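Home About Us Our Boats Trips School Groups Contact

About Helwood River Boats

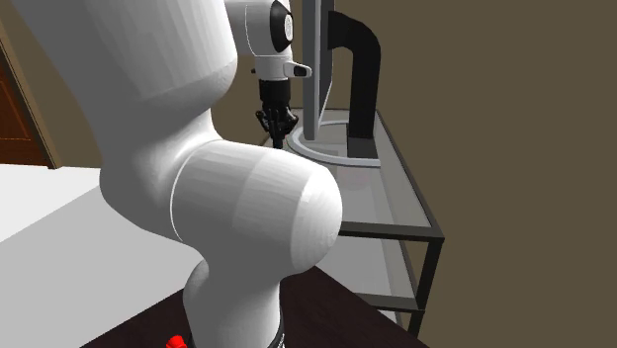
White robot arm with a black circular cap, computer rendering

Welcome aboard, and thank you for stopping by to read a little more about us! We are a small family-run boat company on the Atinga River, and we have been taking people out on the water for 13 years now, first with one secondhand launch and a great deal of borrowed rope, and these days with three boats and a proper dock to tie them to.

The company was started by Akua Yakubu, who grew up two streets back from the river and spent most of her summers being told to get off other people's boats. She worked as a deckhand on the Brellemum ferry, then as a mate, and then as a captain, and when the ferry stopped running she found she missed the regulars as much as she missed the river. So she bought a launch that had been sitting under a tarp behind the old feed store, spent a long cold winter scraping and painting it, and started offering rides on Saturday mornings. Her first paying customers were a couple who used to take the ferry to work together. They still come out with us every spring, and they still like the seats on the left side by the rail.

That launch is the Zarnum, and she is very much still with us. She is 77 years old, she carries 10 passengers, and she has a slow, steady engine that you can talk over without raising your voice (we think this is the best thing about her, though the varnish comes close). If you are planning an anniversary or a quiet birthday, or you just want a couple of hours away from the phone, she is the boat to ask for.

Our biggest boat is the Lady Brellemum, which takes up to 130 guests on two decks. She does our afternoon sightseeing trips, most of the school outings, and a good number of weddings – we have had brides arrive by water, grooms arrive late by water, and one very calm dog carrying the rings. The upper deck is open, so please bring a jacket even when it feels warm in the parking lot. It is always breezier once you get past the bridge.

The third boat is a plain, sturdy workboat that doesn't carry the public at all. She tows, hauls, sets out the moorings, and lends a hand when somebody upriver has run out of gas or found the sandbar below the mill. Akua usually takes those calls herself, and she has never once teased anyone about the sandbar, at least not until they were safely tied up.

We should say a word about the river parade too, as so many of you ask. Every December the boat owners of the Atinga string up their lights and go down from the mill to the town landing and back again, with the Zarnum out in front. It began as four boats and a thermos. Now the banks are full of families in blankets, the high school brass players ride along with us on the top deck of the Lady Brellemum, and we serve hot cider at the landing until it is gone. You don't need a ticket to watch, and if you have a boat of your own and a string or two of lights you are more than welcome to join the line.

All of our captains are licensed, and every one of them knows this stretch of water well – where it shoals, where the current sets you sideways, and where the herons nest. Ask them anything you like. They will probably tell you more than you wanted.

The ticket booth is at the foot of Landing Street, beside the bait shop. Come by and say hello, even if you aren't sailing that day. There is usually coffee on.

This page was last updated in March 2023.

We use cookies to remember your visit and keep our booking page working. By continuing to use this site you agree to our use of cookies. Accept Learn more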